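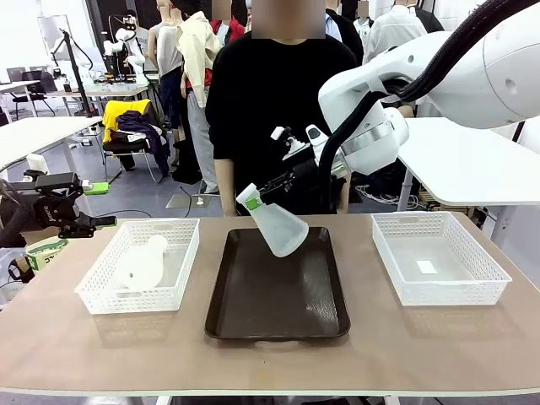

Two mesh baskets, one brown tray, one flask with a green band.

I have been thinking about baskets again, which my sister says is how you can tell it's July.

The white plastic mesh kind, with the little square holes, is the only storage product I have ever loved without reservation. You can see what's in it. You can rinse it in the sink. It weighs nothing, it stacks badly, and it costs less than a sandwich. I own more of them than I own forks. When we moved out of the apartment on Hutchins they were the last things packed, since everything else was already inside them.

The trouble starts with what goes in. My left-hand basket at home is for bottles. Bottles do not want to be in baskets. You stand one up, turn around for the dish soap, and it's on its side with its rounded end in the air like a seal asking for fish. I've tried wedging. I've tried the cardboard dividers from Clasto, which lasted until they met water. These days the bottles lie down and I let them.

The right-hand basket is for nothing yet. Everyone should have one of these. Mine held a single white card for most of the spring, with a note on it to myself that said "RETURN LIDS." I still don't know which lids.

Then there's the tray. Put a tray between two baskets and you look like a person with a system. Left is where things are, right is where things go, and the tray is where you make up your mind. I'm for a dark one with a raised rim, and I like a bit of gloss even though it shows every streak of light in the room and also every thumb. Birdie Doucet, who once alphabetized my spices while I was in the shower, says a tray is just a table that got ideas. She has four of them.

As for conical flasks, I came to them late and by way of salad dressing. Wide base, narrow neck, a cap you can trust. Mine is a 1000 milliliter one from Tudlow, far too big for vinaigrette, and it has never once tipped over on the counter, so the bottles could learn something. Pouring is another matter. The neck is slow, you get impatient, you tilt it more, and now you have a very shiny tray.

I was going to finish with the drawer under the microwave, but I opened it to take notes and found a Prenel label maker, 2 dead batteries and a lid. It doesn't fit the flask. It doesn't fit anything I own. I've put it in the right-hand basket for now.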